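Talk notes, Platulico build night, 20 minutes plus questions. Laptop on the left, hand on the bench, power off until slide 4.

## Slide 1 - What the build is

- Three-digit grasp, hand on a bench arm in the Pleserau shared workshop.
- Controller is the Pokmont board, firmware build 2345. Say the build number, people will ask.
- Skip the budget. It's in the handout.

## Slide 2 - Grasping food

Start with why bread is a poor test object for anyone who wants clean numbers. The surface is ridged, the weight is low, and the crust gives before the motor current rises much. Force limits tuned on a wood block don't carry over.

Leave the picture up while going through contact points. Thumb supports from below, two fingers press from above. Point at the ridges on the twisted roll: each fingertip meets a curved surface, so the contact patch is small. Mention the crumb on the table under the thumb tip.
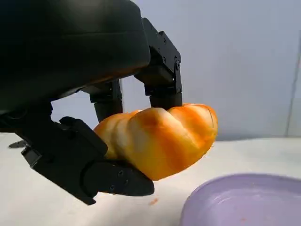
## Slide 3 - Control loop

- Loop runs at 1000 Hz. Current limit is checked every cycle.
- Close in 2 stages: position until contact, then current.
- The Seok filter goes on the current signal only. Filtering position added lag and we took it out in May.

## Slide 4 - Live run

- Power on, wait for the homing move, keep hands clear.
- Open, close on the foam block, release. Repeat once at the lower limit.
- If homing fails, go straight to the log plot and talk over that.

Questions. Wiring diagram is on the backup slide.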